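Search products Go
Simulation and Planning Tools > Grasp Planning > Small Parts

Mallet Grasp Planner, Release 12

Mallet is a grasp planning and replay package for parallel and adaptive two-finger grippers. It takes an object model or a segmented depth view, generates candidate finger placements, rejects those the arm cannot reach, and passes the remainder to a motion planner in ranked order. It runs as a service beside the robot controller or as a library linked into a user program.

The package is developed by Endora at its Jimholm office. Release 12 replaces the contact model used in all earlier releases. Plans saved under Release 11 load without conversion, but their scores should be recomputed before they are compared with new ones.

Candidate generation

Candidates are sampled over the object surface and filtered by jaw opening, approach angle and clearance to nearby surfaces. The user sets the limits in a plain text profile. One profile is supplied for each supported gripper, and 29 grippers are supported in this release. A profile for an unlisted gripper can be written by hand from the mechanical drawing. Finger linkages that change shape as the jaws close must be described at both ends of travel, and the planner interpolates between them.

Compound objects

Earlier releases treated every object as a single rigid body. Release 12 accepts objects made of several bodies joined by fixed, hinged or free contacts. Each body carries its own mass, friction value and collision shape. The planner scores a grasp on the whole assembly and reports separately on any body that would be left hanging outside the jaws.

Thin loops and rings are a known problem for convex collision shapes, which close the hole. Set the shape type to "swept" for these parts. Swept shapes take longer to check and should be limited to the bodies that need them.

Replay viewer

The viewer steps through a planned or recorded motion in a rendered room. The view can be fixed to the room or attached to the wrist. With the wrist view selected, the near side of the gripper takes up much of the window and the held object is seen past the fingers.

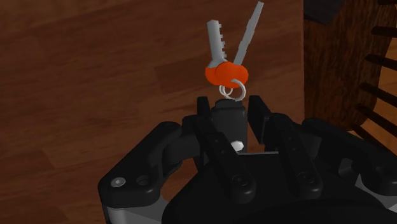 Contact points, force directions and collision shapes can be drawn over the render or hidden. Overlays are off by default. Lighting and floor textures affect the rendered output only and have no effect on the planner. Frames can be exported singly or as a numbered sequence, with a matching depth file for each.

The supplied object library contains 147 models. Users may add their own in any mesh format the importer accepts. Meshes with open edges are loaded with a warning and given a default thickness of 2 mm.

Interfaces and licensing

Python and C++ bindings are included. The service interface is unchanged from Release 11. Each license covers one controller and one offline workstation. The Kusdale motion planner is sold separately; other planners can be connected through the adapter described in the manual, chapter 12.

Technical contact: Detlef Weidemann
Licensing and evaluation copies: Rosine Picard
Page revised July 24, 2022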